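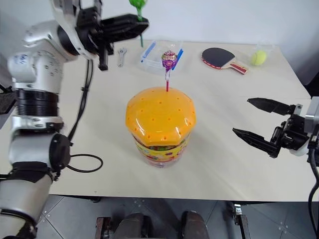 Why do people in small towns go on buying sweets by weight when the packaged kind costs less? Mostly because weighing them out takes a little while, and our respondents told us they liked having that while to talk.

Figure 1. Green lollipop on a stick.

4.2 Loose sweets and the length of a visit

We had gone to Fimholm in November expecting to write mainly about price, and I am glad to say the shopkeepers talked us out of it quite early on. Over 6 weeks Gwendolyn Delacroix sat near the counter of the Blackwood shop and kept notes on 200 visits, most of them made after school or just before supper. Customers who asked for loose sweets stayed longer, and they were far more likely to bring up family news, the weather or the state of the Braveck road. Lollipops, sold singly, fell somewhere in between, as a child choosing a color can hold up a line very nicely. In Gondeck, a town of 3,000 people with two such shops, the pattern was weaker, and we return to it in Section 5.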